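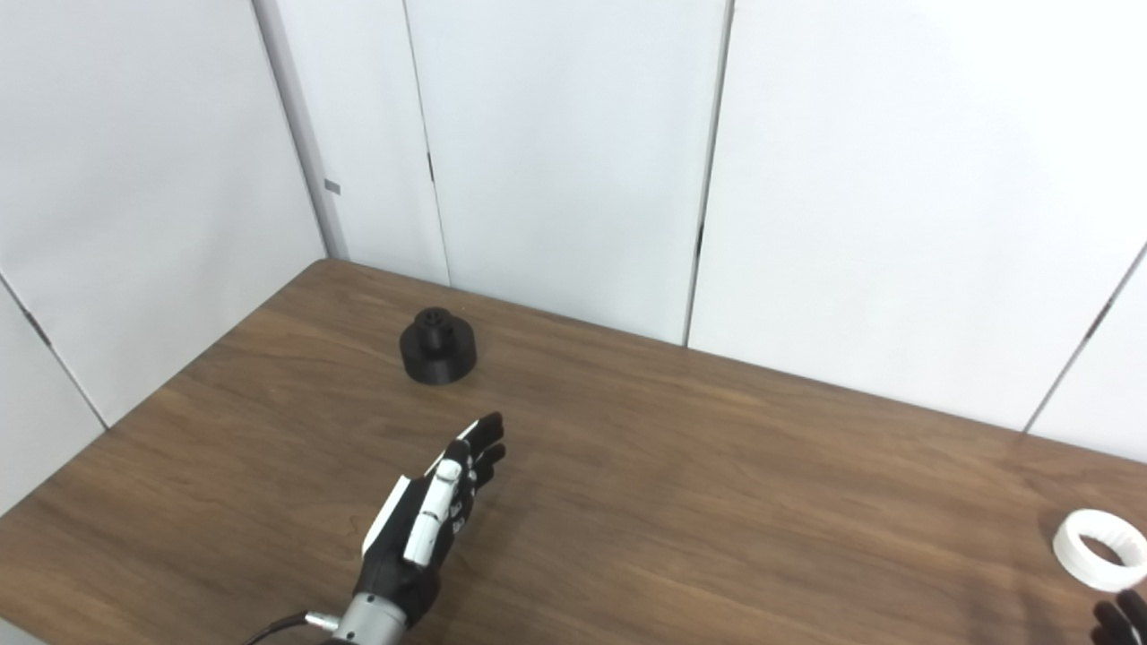 Leftover prescription medicine should be inventoried before it is locked up or thrown out, and the work needs a flat surface with good light. Bathroom counters are too small and usually damp. A large wooden table with upright panels on the left and far sides, as in the photo, suits the job, as the panels stop a tablet that rolls away from you. Keep every container closed except the one being counted.

Inventory

Write down the drug name, strength, prescriber, fill date and remaining quantity for each container. Count tablets in fives on a clean plate with a butter knife. Leave liquids in the bottle and mark the level on the label with a fine permanent pen. Record patches singly, used and unused. Anything prescribed for pain, sleep, anxiety or attention goes on a separate sheet, and that sheet is recounted weekly if anyone in the house is in recovery or if teenagers visit.

Do not combine partial bottles of the same drug. The lot numbers and discard dates will differ, and the older tablets can no longer be identified.

Storage

A locking steel box is adequate for most homes. I use a Prenditel with an interior of 595 cubic inches, which takes a 90-day supply of four prescriptions in the original bottles and leaves room for the sheets. Bolt it through the back into a stud or a closet shelf. A box that can be carried can be opened somewhere else.

Key locks are simpler than dial locks and do not need batteries. Keep one key on your person and the spare outside the house. If you choose a combination model, change the factory code on the first day and do not use a birthday or the street number.

Avoid the kitchen cabinet over the stove and any shelf that shares a wall with a dryer. Refrigerated items can go in a small lockable bin on a middle shelf, away from the freezer vent. Naloxone is the exception to all of this. It stays unlocked, at room temperature, in a place every adult in the house can name.

Disposal

Use a pharmacy drop box or a take-back event first. Remove or black out the personal details on the label and leave the drug name readable.

If neither is available, check the leaflet. A short list of medicines, including many opioids, should be flushed when no take-back option is within reach. For most others, mix the tablets uncrushed with used coffee grounds or cat litter, seal the mixture in a bag and put it in the household trash. Fold used patches with the sticky sides together before disposal. Needles go in a sharps container or a heavy laundry detergent bottle with a screw cap, labeled and taped shut, subject to local rules.

Do not stop a prescribed medicine in order to clear the box. Ask the pharmacist or prescriber first.

Filed under: Home Safety > Medicine Cabinet

Comments (3)

Hema Kurup: Our drop box in Gallolville does not take liquids or inhalers. Worth calling before you drive over.

Yến Quan: Can the bolts go into drywall anchors? There is no stud where I want it.

Hema Kurup: @Yến Quan I would move the box. Mine pulled out of drywall anchors in February.

Recent items
Cleaning a pill splitter
Labeling shelves in a shared refrigerator
What to keep in a first aid drawer
Childproof caps and arthritic hands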